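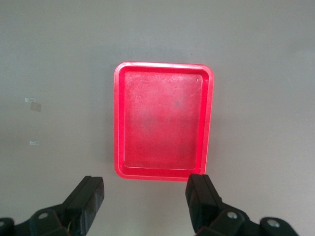
The Jaltis crossing flag is for schools and streets where drivers do not slow down enough for people on foot. You hold it out before you step from the kerb, and you keep it out until you reach the other side. Each set has 20 flags and two wall holders. The flags are bright red, so they are easy to see also on a grey day.

**Handle:** 21 inches, rounded end
**Order code:** Jaltis 3000
**Delivery:** 5 working days

For bigger orders, please write to Peninah Kirui at Bredulari.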